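Trays, Caps and Small Parts: Tarık Akyol on Sorting Sets

January 17, 2023

Tarık Akyol assembles activity trays for Colevow, a supplier of sorting and response sets to schools and therapy rooms. The catalog lists 251 sets. Akyol works from the Detville site and checks every layout before it gets an item number.

He starts with the tray. The current one is red plastic with rounded corners and a raised rim. "The rim does most of the work," he said. "A ball will roll. A block will stay where you put it. With a rim you can use both in one set and not spend the session on the floor."

The tray bottom has a fine diamond pattern. Akyol prefers it to a smooth finish, which he says lets button bases slide when a user presses off center. He tested the smooth version in October and returned it.

The buttons are the large round type, with a colored cap on a thick black base. He uses soft cap colors. "Strong red on a red tray is useless. Blue, yellow and pink all separate from it. The base gives you a black ring around the color, and that helps users with low vision find the edge."

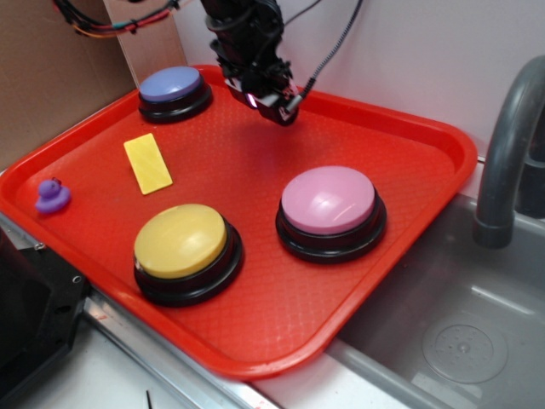

Small parts and spacing

Loose items go between and around the buttons. Akyol keeps a flat yellow block, a small purple duck and a dimpled pink ball on his bench and swaps them in and out. The duck is a naming item. The block is a placing item, and he sets it at an angle on purpose.

"If it is square to the rim, people line it up by the rim. At an angle they have to look at it."

Asked about color overlap, he said a pink ball in the same set as a pink button is intended. One instruction in the Doãn card deck, which ships with the larger sets, asks the user to match a loose item to a cap. The yellow block pairs with the yellow button the same way. 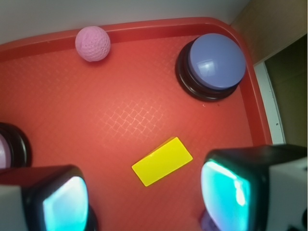 Pink ball at the rim, yellow block at an angle, blue button near the corner.

Akyol puts the ball against the rim at the start of a layout. It is the hardest piece to pick up there, he said, and he would like to know early if a user can manage it. If not, it moves to open floor.

Colevow shipped 894 tray sets last year, against 1,590 orders for loose buttons. Akyol reads this as customers building their own layouts. He has no objection, but asks them to leave a hand's width between bases. "Otherwise you press one and lean on the next."

A revised layout guide, 9 pages long, is being checked by the Cendbridge office. It covers spacing, cap colors and cleaning. For cleaning, his advice is mild soap and a soft brush, worked along the diamond pattern and then across it. Caps are wiped, never soaked.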